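4. Getting your Sodo light stick ready for a Skollport show

I wrote the first version of this section on the coach home from Dredasberg, after sitting through a whole encore with a stick that was stubbornly pink while everyone else's went blue. So it's a long one, sorry! If you've already done section 3 (batteries, strap, charging the spare set) you can start straight from step 1. If you haven't, go back and do it, then come and find me here.

You'll need your light stick, your phone, your ticket (paper or on the phone, either will do) and a quiet quarter of an hour. Do it at home the night before. The signal outside the venue is dreadful once the queue builds up and I've watched people nearly cry over a progress bar.

4.1 Pairing the stick with your phone

1. Turn on Bluetooth on your phone, but don't pair anything from the phone's own settings screen. The Sodo app does that bit itself.

2. Open the app and sign in with the same email you used for the fan club. The shop login is a separate thing and it won't work, even though the two pages look identical.

3. Slide the switch on the handle to the middle position. The light should blink slowly in white.

4. Tap "Add stick" and hold the handle close to the phone. Give it 60 seconds before you decide it has failed.

5. When the blinking stops and the light stays on, give your stick a name. Mine is called Watkins, after my old cat.

Note: if two of you are doing this in the same room, do one stick at a time with the other switched off. Sioned Parri and I managed to pair each other's and didn't spot it until we were sat in different blocks.

Caution: don't pair during a software update. If the app says an update is waiting, let it finish and then begin again at step 3.

4.2 Updating the stick

Most new sticks want an update straight out of the box, and there's nearly always another one in the week before a tour starts. It goes like this:

1. Put in fresh batteries. Half-flat ones will get you through a chorus but they may not get you through an update.

2. In the app, go to Menu, then Stick, then Update.

3. Put the stick down next to your phone and leave them both alone. No scrolling, no answering messages, no checking what Myfanwy Gronow has posted in the group chat (it'll be about the set list, it's always about the set list).

4. Wait for two green flashes, switch off, count to 20, and switch on again.

If you get red flashes, the update has stopped partway. Take the batteries out, put them back in and go round again from step 2. Mine has needed three goes before now and it was perfectly fine afterwards.

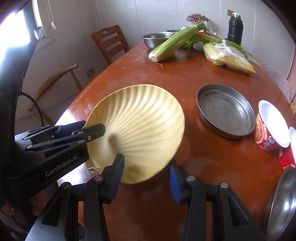

Yellow shell-shaped bowl on a reddish-brown wooden table.

4.3 Entering your seat

This is the part that lets the lighting desk talk to your stick, so the whole crowd changes colour together and you get those lovely waves running round the upper tier. Standing tickets have a slightly different route, so I've put those at the end.

1. Choose the show from the list. Check the city as well as the day! There are two Thursday dates on this tour and they sit right next to each other on the screen.

2. Type in your block, row and seat exactly as they're printed. If your block has a nought in front of it, leave the nought in.

3. Tap "Send to stick". You should feel a short buzz in the handle.

4. Slide the switch all the way up to show mode. The light will go out. It's supposed to!

Standing: pick "Floor" in place of a block, then your entry number. Mine was 676 last October and the app took it without any fuss. If you've got a floor ticket with no entry number, choose "Floor general" and skip to step 3.

Note: swapping seats with a friend once you're inside? Swap sticks too, or each of you type in the new seat. Otherwise you'll be the one odd dot in the middle of a wave, and somebody will film it.

Caution: show mode turns off the button on the handle. Please don't keep pressing it harder. Zulmira Correia pushed hers right into the casing during the support act and had to have the handle replaced.

4.4 On the day

1. Switch the stick off completely for the journey. It does wake up in bags.

2. Once you're in your seat, switch to show mode and wait for the test flash. This usually comes in the gap before the band walk on.

3. No flash? Go back to 4.3 and send the seat again. You don't need to re-pair.

4. Still nothing? Slide back to the middle position and choose a colour by hand. Eirlys Hopkin keeps a little card with the colour for each song tucked in her phone case, and I've copied it out in section 6.

Note: bigger arenas often have a help desk for sticks near the merchandise stand. The queue is shortest as soon as the doors open and truly horrible after that.

4.5 Watching with a group at home

You can use your stick with the paid livestream as well, and I think it's a bit of an underrated way to spend an evening. One person sets up the room and the rest join it.

1. The host opens the app, taps "Home show" and makes a room. A room takes up to 500 sticks, which should cover your lounge.

2. Read the room code out to everybody else. They type it in under "Join".

3. Start the stream, then hold the host's phone near the speaker so the app can listen for the first song.

4. If the lights run behind the music, use the slider marked "Delay". Nudge it a tiny amount, wait for the next chorus, nudge it again.

Caution: leave a bit of space between you and the ceiling light. Eifion Mathias is very tall and very keen on the fast songs, and that's all I'll say.

When the stream finishes, the host has to close the room by hand. If they forget, all the sticks stay in home mode and won't accept a seat number until they've been reset. To reset, hold the button down with the switch in the middle position until the light turns white, then repeat 4.1 from step 4.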